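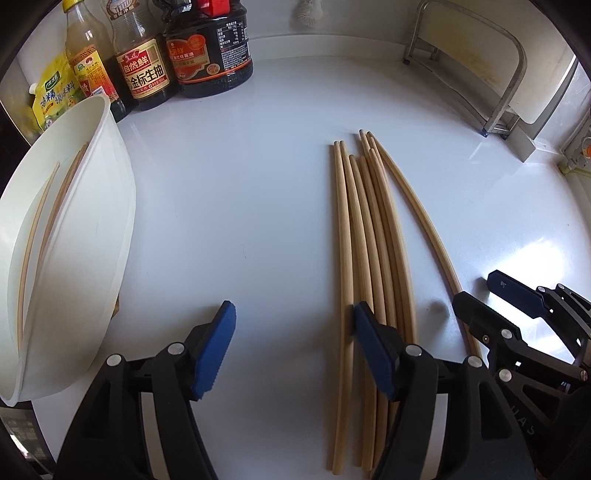 Unit 4: Eating Tools and Table Customs

Instructor: Nandi Engelbrecht
Reading for this unit: course packet, chapter 13

Main points

Chopsticks were used for cooking before they were used for eating. Long sticks could reach into a deep pot or move fuel in a fire. Their use at the table spread later, as food was more often cut small in the kitchen. Small pieces cook fast and save fuel, and they do not need a knife at the table.

Shape differs by region. Chinese chopsticks tend to be long, with blunt ends. Japanese ones are usually shorter and come to a finer tip. Korean ones are often metal and flattened. Wood and bamboo are common across the whole area.

Spoons did not disappear. In Korea the spoon is still used for rice and soup. In Thailand most rice meals are eaten with a fork and spoon, and chopsticks are kept mainly for noodles.

The table fork came into wide use in Europe late. Italy took it up first. In northern Europe many people went on eating with a knife, a spoon and their fingers for a long time after that.

Eating by hand has rules too. In Ethiopia and much of India the right hand is used, and hands are washed before the meal.

Terms to know: place setting, shared dish, serving utensil, trencher

For discussion

Compare the two family meal accounts in the packet, by Tolera Admasu and Horácio Serrano. Who serves, and who eats first?

Written work

Write 2 pages on one eating tool used in your home. Cite at least 5 sources. Due August 2, 2019.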